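Ticket: Left gripper loses its position near the wall table
Project: Nonis, shared workshop build
Opened by: Marisol Boateng

1. The problem
The left gripper jumps in the log when the arm goes low. The right one stays good – also when its jaws reach under the big white board.
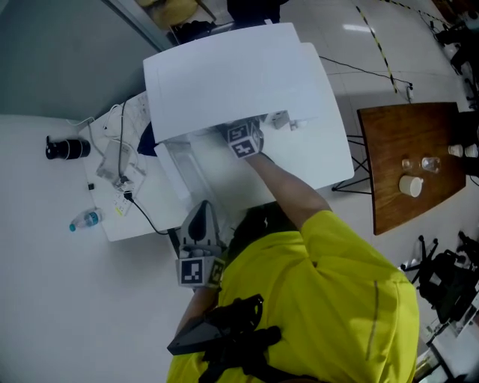
2. Tried on Sunday
Restarted the tracker and ran 300 frames again. The jump came at frame 50, same as before. Then I checked the side with the microwave and the power adapters, with the finger plate pointing up. 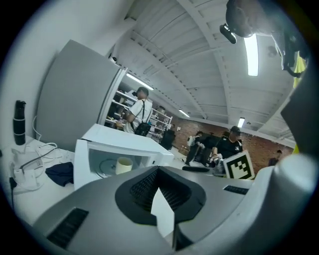 3. Next
Vaughn Park will print new cube markers. Please keep the ticket open.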